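Sometti Community Help > Packaging and Wrapping

Thin paperboard boxes keep getting creases across the lid

oatmeal_tin
Posted on a Wednesday, 7:40 p.m.

I ordered 136 flat-packed boxes from Kovia for soap bars. They are small and rectangular, thin board, pale on the outside. I fold them at the kitchen table in the evening and a lot of them end up with a faint diagonal line across the top panel. It isn't on a score line. The box still closes but it looks used, and under the lights at the market in Trerkitz it is the first thing people see.

I push the flaps in with my thumbs while holding the box in my other hand. I have tried going slower and it didn't help much. Is it the board or is it me? Also, is there any way to get the line out once it's there? I would rather not throw out the ones I have already made up.

3 answers

pegboard
Thin board does that. Buy thicker.

marrow_lane
Some of it is the board, but most of it is how you hold the box. If you squeeze it by the sides while you push a flap in, the top panel bows and then it buckles corner to corner. Thin board doesn't spring back from that.

What I do:

Bend every score line before you put anything together. Lay the blank flat and fold each line over and back once.
Keep the box on the table while you close it. Don't hold it in the air.
Hold it near the ends, where the folded flaps stiffen it, and keep your fingers off the middle of the top.
Tuck the small side flaps first and then the long one. If the long one catches, take it out and start that end again. Forcing it is what makes the line.

For the ones already creased, I have put them back flat under a heavy book overnight between two sheets of clean paper. It softens the line but you can still find it. Don't iron them. I tried that in February and the surface went shiny.

The market lights are a separate problem. Anything from the side will pick up a crease that you can't see at home.

paperweight77
Agree with the above about the ends. One thing to add is the color you work on. I folded 1,778 boxes last season for a Kioko order, and pale ones are hard to check on a white counter. A different pale color underneath is enough to see whether the edges are straight. Pink works for me with blue or green boxes.

Check the lid with the light coming from one side before you fill the box. Tilt it a little and look across the panel. Set the creased ones apart and use them for seconds or samples.

If the inside is a stronger color than the outside, look at the corners too. A flap that isn't all the way down shows a strip of the inside color along the fold, and people notice that sooner than a line on the lid.
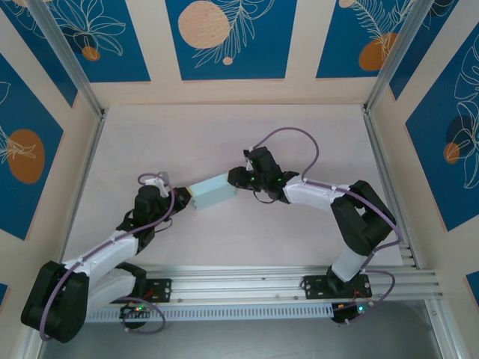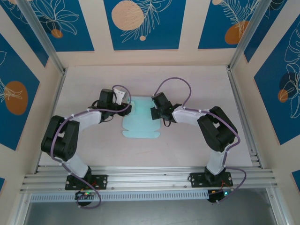
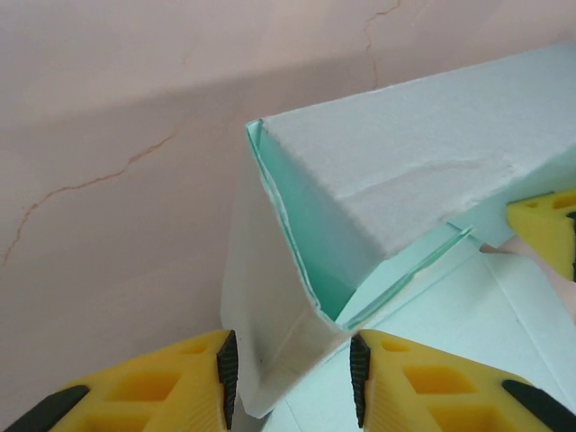 Light blue against pale pink. In the last one, see the faint diagonal crease on the top panel and the turquoise inside showing along the fold.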